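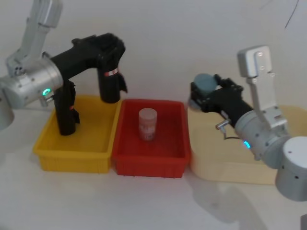 Three bins for sorting socks

I used to keep socks in one deep drawer. Every morning in February I dug around in the dark and came out with two that didn't match. So I cleared off the white table, put some plastic bins side by side, and started over.

The bins are shallow rectangles with ribbed sides. Yellow is on the left and red is next to it, touching. I got them at Livesley, the hardware place near the bus depot, and paid 159 for the lot in store points. I had been saving those points since the old Kurau store closed and had just over 3000 left.

I tried folding first. Folded socks fall over as soon as you take one out, and then the whole row goes. Rolling works better for me. Lay the pair flat, start at the toe, keep it snug, and tuck the end under if there is enough cuff left. Thin dress socks don't hold a roll very well - I leave those folded and put them in the drawer. 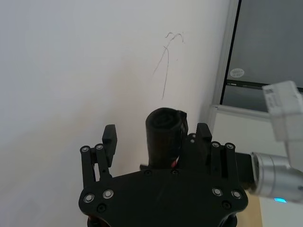 Filed under: Closets and Drawers

A roll that stands on its end takes up very little room, and you can see the top of it from above. Black on black is still hard to tell apart at 6 in the morning. I go by feel for the thick ones.

Yellow is for black things.

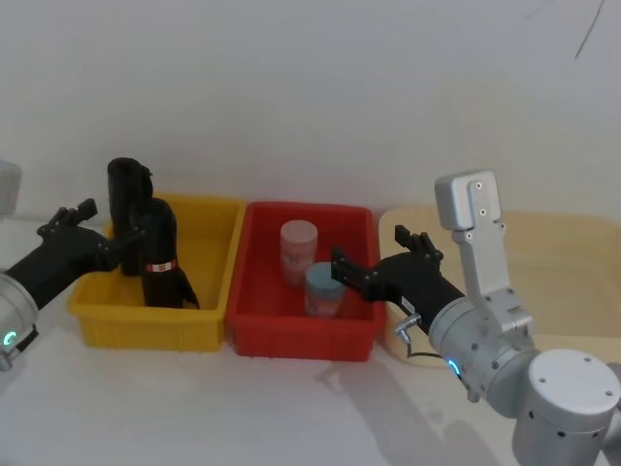

The red bin gets whatever is small and doesn't have a place yet. I empty it when it gets full. The third one is for things going back upstairs, and so far it has stayed under control.

If a roll comes loose I do it over. It takes a few seconds. I don't use rubber bands because they leave a mark on the cuff and stretch it out.
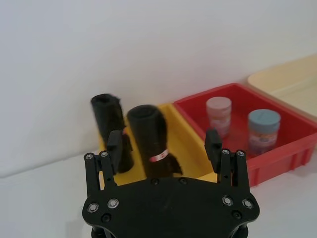 No. 73

Next I want to do the dish towels the same way. They are bigger, so the bins may be too shallow. Livesley has a taller size but only in green, and I would like to see it in person before I buy any.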